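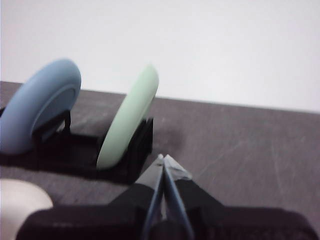 Komari Bench Practice Set, second edition
Reviewed for the Trindier small-shop automation pages

The Komari set is a binder and a stack of laminated cards that tell you how to run a small robot arm on a shared bench. You get 4 card packs (setup, fixtures, gripper, shutdown) and a log book. We paid 597 for it with shipping. Aguiar sells a similar set for 689, and we used that one last year.

The fixture cards are the best part. They ask that any part standing on edge sits in a holder, that the holder is fixed at the base, and that you leave open table beside it so the arm has somewhere to wait. Round parts are covered on their own card, which the Aguiar set skips. The rule is to teach the approach from the open side and run it at low speed first with nothing in the slots. It adds a few minutes to a new job. We kept it.

The gripper cards are good on fingertips. Close the fingers fully, look at the tips from two sides, write down any gap. There is also a height rule – set the lowest point with a feeler gauge and save it as a limit, so a typo can't send the tips into the table. I would put that card first in the pack.

Weak points. The shutdown pack repeats itself, and two cards give different orders for parking the arm and cutting the air. Komari's support desk told us to follow the later card. The log book has no space for the program version, so we write it in the margin. The cards say "clear the bench" without saying whether spare parts may stay within reach of the arm. We wrote our own line for that: only parts in the current job, and all of them on the setup sheet.

These are house rules and do not replace a risk assessment or the arm maker's manual. The binder says so on page one.

Zindidport has the cards without the binder for 561. If you already own a decent log book, buy that version.

Rating: 4 out of 5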